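Windatano Institute, Program in Applied Automation
Unit 4: Gathering Demonstrations for Soft-Object Grasping
Course handout, March session

Purpose of this unit

Students in this unit collect demonstrations with a hand-held gripper and prepare them for training. A demonstration is one complete attempt at a task, recorded from the gripper's own camera from the opening of the fingers to the release of the object. The learning system used in the Wuvero exercises receives these recordings and nothing else. It does not receive the written plan, and it does not know what the operator meant to do. Anything the operator wishes the system to learn must therefore be present in the recording.

The unit assumes that students have read the Unit 3 notes on calibration and have completed the bench safety form. Students who have not returned the form may observe but may not record.

The task

The assigned task is to approach a cloth item on a bare table, close on it, lift it clear, carry it to the other side of the work area and set it down. Each pair of students submits 100 accepted demonstrations. Practice attempts are kept in a separate folder and are not counted toward the total.

Cloth is chosen because it has no fixed shape. A block presents the same edges however it is turned, and a system can do well on blocks with very few examples. A glove folds, twists and flattens, and the places at which it can be held change each time it is put down. The range of starting positions in the set matters more here than the smoothness of any single attempt.

Starting position and approach

Begin every recording with the fingers open and clear of the item. Hold still for a slow count of two, then move. The still period gives the software a clean starting point and gives the reviewer a chance to see how the cloth lies before anything is disturbed.

The approach should be made at an even speed. Avoid correcting the wrist in small jerks. If the angle is wrong, withdraw, stop the recording and start again. Before closing, both fingers should be in view and the part of the cloth to be held should be visible to the camera. 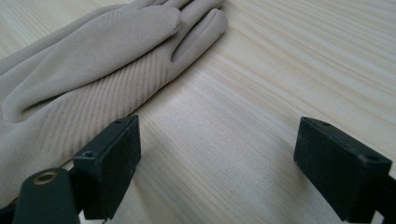
Mayuree Bunnag objects that a strict rule on starting position teaches the system to expect a tidy operator, and that a fair share of the recordings ought to begin badly, with the gripper too high or turned the wrong way, so that recovery is learned along with the grasp. The objection is a reasonable one and has been raised in earlier sessions. The course position is that recovery examples are valuable but should be collected on purpose and labeled as such. A poor start that is mixed in without a label cannot later be told apart from carelessness. Pairs who wish to add recovery examples may do so after their first 43 accepted demonstrations, using the tag "recovery" in the session sheet.

Varying the item

Between attempts, pick the cloth item up and let it fall again. Do not smooth it out. Students tend to arrange the cloth the way they find easiest to grip, and after an hour the whole set shows one arrangement. Turn the item over from time to time, and bunch it on some attempts. Move it toward the edges of the camera's view as well as the center.

The session sheet has a column for placement. Enter one of four words: near, far, left or right. If two apply, enter both. Placement is judged from the gripper's point of view at the start of the recording.
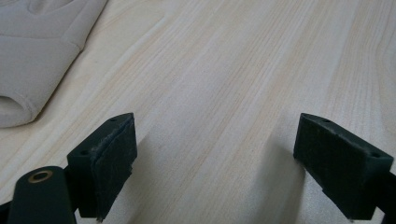

Placement entries are checked by the reviewer against the first view of each recording, and a sheet with many blank entries will be returned. Judge what the camera has, and leave your own position at the table out of it. With the fabric in the upper left and a wide band of bare wood between it and the left finger, the entry would be "far, left." An operator standing over the same table might well call the item close at hand. Also consider, at this stage, whether the item is easy to tell from the table. Pale cloth on pale wood is permitted, and a set containing only strong contrast will not prepare the system for ordinary rooms, but the lighting should be even enough that the outline can be followed.

Review and rejection

Recordings are reviewed by the other member of the pair, never by the operator. Reject a recording if the item leaves the view before the fingers close, if a hand enters the view, or if the recording stops before release. A dropped item is not in itself grounds for rejection. Mark it "failed" and keep it.

The Plellbridge archive, which holds the sets from earlier sessions, contains 700 reviewed demonstrations and may be consulted in the Boonyarit reading room. Students are asked not to copy archive recordings into their own sets.

Submission

Each pair submits the accepted recordings, the completed session sheet and one page describing how the item was varied. State plainly any change made to the procedure partway through. Sets are due by 4 p.m. on the final day of the session.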